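Tracker for the pygmy slow loris pair drops out overnight
12 comments · 5 shares

Problem as reported: the Ullska activity log for the nocturnal house shows both lorises "absent" from 9 p.m. until opening. The vendor says the animals are asleep in the nest box. Lorises, at 9 p.m. I don't buy it.

Setup: Deltava base station in the keeper corridor, 3 tag readers on the branches, firmware 84. Temperature and humidity log fine all night, so the power is up.

Tried so far

1. Restarted the base station. No change. Support asked for this twice, so I did it twice.

2. Swapped readers between the loris enclosure and the bushbaby enclosure next door. The bushbabies still register, with our "faulty" readers. That should have ended the talk of bad hardware -- it didn't.

3. Pulled the raw file. It holds 3,725 tag reads for one night, all inside the hours marked absent. The animals are being read and the summary page is throwing the reads away.

4. Checked the lighting schedule. The house runs reversed light, so our night is the animals' day. Ullska has a setting called "active period" and it was on the default, diurnal. Changed it to reversed and saved. 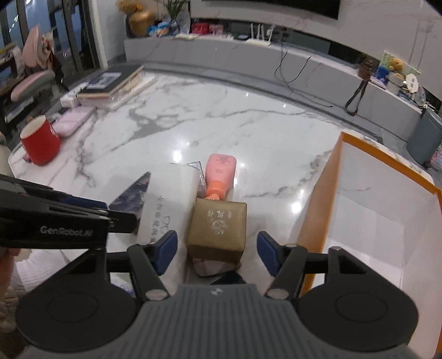
5. Next morning: the gap is shorter but still there, 9 p.m. to midnight. Support marked the ticket solved at this point. I reopened it.

Current status

Open. My guess is that the summary uses the clock on the server and not the one in the building, but the Geddes export shows the right times, so I wouldn't swear to it. Drulotska plug-in is disabled until this is sorted. Feeding records are on paper for now, and please don't quote the August activity chart to anyone.

2 people found this helpful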